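Backpack Drive in Fludmont Passes 800 and Keeps Going

Friday, April 16, 2021

Fludmont has done it again — and by a wider margin than last time! The town's spring backpack drive closed its first round this week with 800 bags in hand, all of them cleaned, checked and ready to go to students in the district's elementary and middle schools.

The drive opened in March with a fairly modest goal. A handful of drop-off bins went up at the library, the two fire stations and the old Zollov department store on Mill Street, which has stood mostly quiet but still has a wonderful big ground floor with room for sorting. By the end of the first weekend the bins were overflowing and the store's front windows were stacked nearly to the top with bags in every color you can think of.

Used bags are welcome, and that's a big part of why this has taken off. Plenty of families have a perfectly good backpack hanging on a hook that a child outgrew or got tired of, and a bag with sound straps and working zippers can easily carry another student through several school years. Sorters at Zollov look over each one, empty the pockets (so many pencils!), and wash anything that needs it. Bags with a broken zipper go to a repair table, where a sewing group from the east side has already saved 70 that might otherwise have been thrown out.

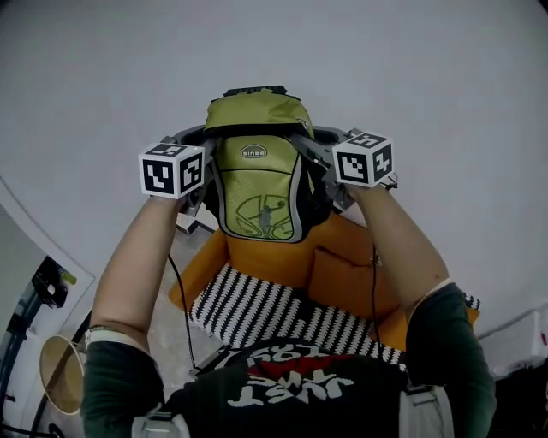 A green backpack comes up off an orange armchair.

The repair table may be the happiest corner of the whole operation. People have been stopping by on their lunch breaks to learn how to replace a slider or restitch a shoulder strap, and a few have gone home and come back with their own jackets and tote bags. The group now plans to hold a mending night once a month after the drive ends, with thread and needles provided and no sign-up needed.

Local businesses have pitched in too. Garkex, the hardware shop by the train station, donated hooks and rolling racks so the bags can hang by size, and it has offered to store the racks until fall. The Vũ bakery across the street has been sending over trays of rolls every Saturday morning, along with coffee that disappears within minutes.

Each finished bag gets a set of basic supplies before it leaves: notebooks, pens, a ruler, a folder and a water bottle. The older grades also get a calculator while they last. Calculators are the one thing still running short, and the library desk is taking those separately in a box next to the returns slot. Working ones only, please, with batteries if you have them.

Schools will start handing out the bags the week after next. Families don't have to fill out a form or show any paperwork. They can simply ask at the front office, and students will be able to choose the bag they like from what's on the rack, a change from last year that parents asked for and that seems sure to be popular. Nobody wants to carry a bag they didn't pick!

The second round of collecting is already under way, and the hope is to reach 1,000 bags before summer vacation. Large sizes are needed most of all, especially bags deep enough for a binder and a pair of gym shoes. Small preschool bags are well covered for now.

Bins at the library and fire stations can be used any time the buildings are open. The Zollov site takes drop-offs on Saturdays from morning until mid-afternoon, and drivers can pull up to the side door on Cooper Lane, where someone will come out and unload the car.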